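The Blue One

The bus from Utdale comes at ten past seven, and I am always on it, also in February, when the windows are white and I must make a small hole with my glove to see the road. I get off at the Morais stop and walk the last part. In the building there is a long corridor, and at the end of it is the room with the tables.

My mother folded towels for a hotel. It was called the Hondow, and it had 90 beds. She told me once that a towel remembers the hand that folded it, and for many years I believed this in the simple way, as one believes in salt. When I was small I used to put my nose in the cupboard at home and try to find her hand there. I found soap only.

Now I have cloths of my own to think about. There are three of them, one gray, one yellow like mustard, and one blue. The blue one is my favorite. I should not have a favorite, I know. They were bought together from Deltel, in one order, and on the paper they are the same article with the same price. But the blue is the blue of my mother's good coat, and when the morning light comes on it I lose a little time.
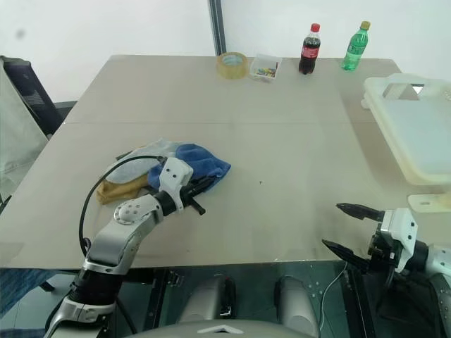

The three cloths on the table, in a pile.

In the evening I make the table ready for the next day. The tape has its place at the back, and beside it the little box with the colored pins, and then the two bottles. I do not drink from the bottles. I only stand them in their row and turn the labels a little, until I am satisfied. After this I take the cloths and drop them from the height of my chest, so that they fall as they like. It is the only part of my work where I am asked to be careless, and I am not good at it. My hands want to make a corner. I must hold them open and look at the wall.

I keep a notebook. On the first page I wrote one, with a line under it, and the word blue. Last night I wrote 1,571. It is the number of times I have let the blue cloth fall. My mother kept no such number, but I tried to make one for her on the bus, with her 90 beds and her many winters, and before we came to the bridge I had to stop. It was too many towels for one woman.

On Saturday I went to see her. She lives now on the hill, in a house with a nurse and a garden, in room 74. She does not always know me, and she is polite about it. I had brought a blue towel in my bag, a new one, not from work — I would not take from work — and I laid it over her knees and said nothing.

She looked at it for a long time. Then she lifted it up by its edge, quite high, with both hands apart, and let it hang.
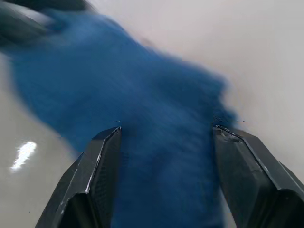

I knew this from when I was a child. First you let it hang and find its own weight, she used to say, and only then you ask it to be straight. She brought the two corners together. She ran her thumb down the fold, turned it, ran her thumb again. Her hands were not shaking. Then she put the square on the arm of my chair and waited, with her palms up, for the next one.

I had no next one. I shook the towel open under the chair, where she could not see it well, and gave it back to her.

We did it until the nurse came with the soup. I did not write down the number. When I left she asked me which floor I worked on, and if the girls there were kind, and I said the second floor, and that they were.

The towel is at home now, in the cupboard, still in her square. I have not opened it. This evening I came in with my coat on and put my nose there, and it smelled of soap and a little of soup.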